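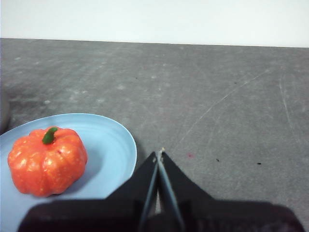
Fendard Wildlife Center Opens New Otter Nursery in Onuslow

ONUSLOW, 20 Oct 2019. Fendard Wildlife Center has opened a nursery for orphaned river otters at its site on the east side of Onuslow. The building has four indoor pens, a kitchen for preparing food and a heated pool where young otters can learn to swim before they move to the outdoor ponds.

The first animal to move in was Owen, a male pup brought to the center this summer by a road crew working near Mindon. He was underweight, had a deep cut on his left front foot and was too young to eat solid food. Veterinarian Tamara Yurchenko closed the wound and put him on a course of antibiotics. For the first two weeks he was bottle-fed through the night.

"He was cold and very thin when he got here, and we didn't know if he would take the bottle," said Yurchenko. "By the third day he was finishing every feed. The foot healed well and he uses it normally."

Owen now eats chopped fish and crayfish and spends most of his day in the water. He shares a pen with a young female who came from another rescue group in September. Otters raised alone often become too used to people, so the center pairs pups of similar age as soon as both are healthy. Staff keep talking to a minimum around the pens and do not handle the animals except for weighing and treatment.

Until now, otter pups at Fendard were kept in a converted room next to the bird ward. The noise was hard on both groups, and the room had to be emptied each time the pool was drained. The new nursery covers 2,000 square feet and has its own water filter and a separate entrance for new arrivals, who stay in quarantine until their test results are back.

Construction was paid for by gifts from 550 donors and a grant from the county. Director Marta Zakharchenko said the center will need steady support to run it.

"The building is done, but fish has to be bought every week of the year," said Zakharchenko. "A pup can stay with us for a year or longer, and we plan for that from the day it comes in."

Imke Stüber has been named nursery manager. She has worked with otters and mink for nine years and will train two new animal care assistants, who start in December.
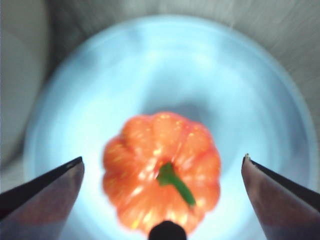 Small pumpkin in a light-blue bowl.

Visits and Open Day

The nursery is closed to the public so that the otters can be released later on. A camera in the pool room will be connected to a screen in the visitor building, which is open every day from 10 a.m. to 4 p.m. Admission is free. School groups of up to 32 students can book a talk by calling the front desk.

What to Do if You Find an Otter Pup

Do not pick it up or offer it food or milk. Mothers leave their pups for short periods and usually come back. Keep dogs away, note the location and call the center. If the pup is injured, stay at a distance until a staff member arrives.

Media contact: Solomiia Semeniuk, Fendard Wildlife Center, Onuslow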